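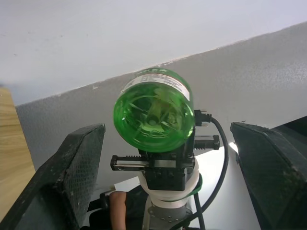 My practice corner in Ciltdale is tiny, so every bit of gear has to earn its spot! Coil your guitar cables in big loose loops (over, then under) and tie them with a strip of old T-shirt. Mine have lasted 4 years that way.

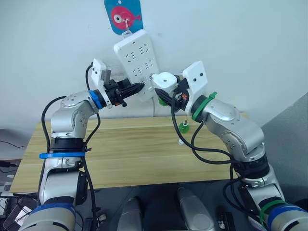 Power strip hung on the wall with a small metal hook.

Drummers, a rug under the kit stops the creep – I got mine at a yard sale in Uvthorpe.

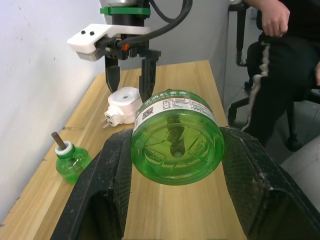

Photo: Jimum

Wipe your strings down after you play, and keep spare picks in a mint tin. I still lose up to 3 a week.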